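Social Platforms and Trust: notes for the fourth session
Tutor: Leonie Brinkmann

Welcome back, everyone, and thank you for the lively discussion in the last session, which ran well past the bell and which I enjoyed enormously. These notes cover what we got through and a few things we didn't, so please read them before the October seminar even if you were sitting in the front row.

We began with the question of what a badge beside a name really says. On most platforms it started out as a statement about identity: someone had checked that the account belonged to the person or firm on the label. Over time readers came to take it for something bigger, a kind of approval, and account holders were quite happy to let them. When the badge later became something you could buy with a monthly fee, the little symbol stayed the same while its meaning changed underneath it (and I do think most readers never noticed the change at all).

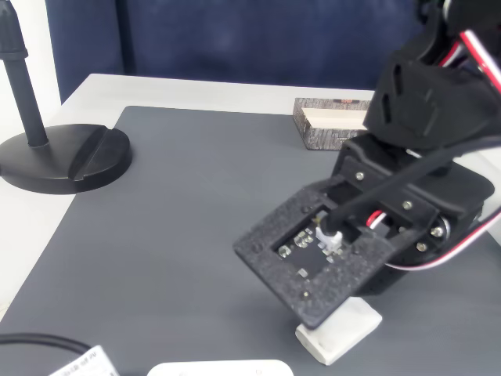 If a platform charges for the badge, does it still check who the buyer is?
It depends on the platform, and the only way to find out is to read its current rules. A card payment shows that somebody has a working card, and the name on that card may never be compared with the name on the profile.

Our working case was Brinen, the small photo-sharing service some of you had used. Brinen opened paid badges in the morning, and by 4 p.m. its support desk had 171 reports of accounts pretending to be somebody else. The desk had 7 people on it. Rainer Wendt, who was running it then, kept a diary, and I have put extracts in the reading pack. Do look at how his wording shifts over the day, from "isolated" to "several" to simply listing account names.

A good share of those reports concerned Odeck, a maker of kitchen scales. The copied account used the same logo and nearly the same handle, with one letter doubled, and it told customers that their scales were being recalled. Odeck's own account had no badge, as the marketing office hadn't got round to applying, so to a passing reader the false one looked like the better bet.

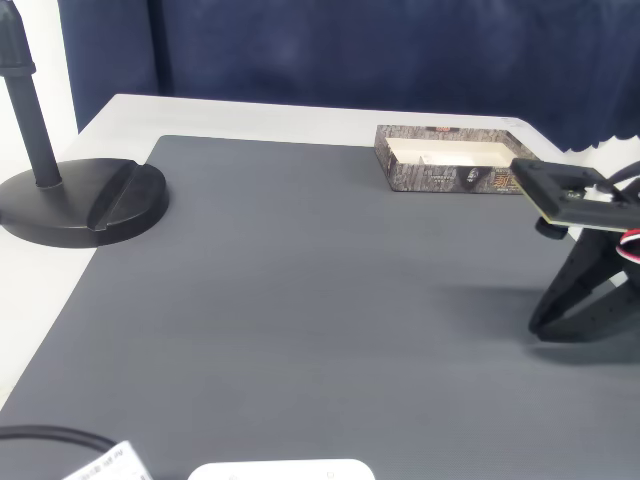

The firm then did what firms usually do and posted a denial, which travelled much less far than the joke. Lieselotte Hagedorn's essay is very good on this point. She argues that a correction asks the reader to do a bit of work, going back and changing their mind, whereas the first message only asked them to be surprised. You may find her a touch gloomy, but stay with her until the section on handles and display names, as we'll lean on it heavily later.

Cameron MacLeish takes the other side and would like platforms to leave parody well alone, provided the word "parody" sits in the display name. We had a good argument over whether that is enough on a phone, where a long name gets shortened and the useful word may be the bit that vanishes. I said I would think about it, and I still am!

For the seminar, please read the Hagedorn and MacLeish pieces, then Darmawan Lumbantobing's short chapter on Bennani, a forum that dropped badges altogether and asked members to vouch for one another. Write 200 words on which approach you would trust with your own name. Bring it on paper if you can, and don't fret over the style. 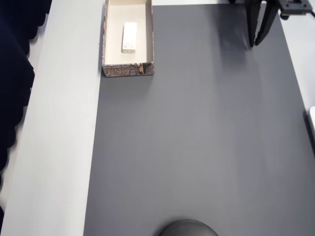 Session four, tabletop and box.

One last bit of housekeeping: we are in room 402 again. Anyone who wants to write their long essay on Rarari instead of Brinen is welcome to, but come and see me first, as its old rules pages have moved and I can save you an afternoon of hunting.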